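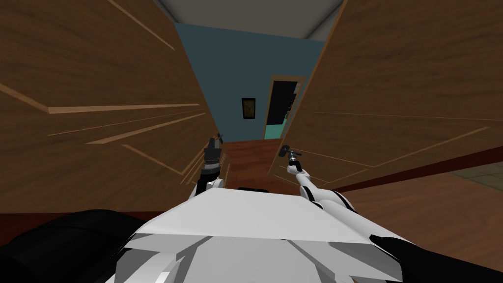 Workshop Notes > Finishes > Radell batch

November 5, 2022 — oil test, second coat
2 min read

Well, the Radell oil has gone on 3 of the oak offcuts now, and I'm really rather fond of the color! It's warmer than the Tullo we tried back in May (that one went a bit green on me). I used 34 grams in all and wiped off after a cup of tea — maybe a long cup. Please don't stack anything on them yet, the Weston shelf is free.

Recent entries
Kusuma wax, first try
Sanding the Weston shelf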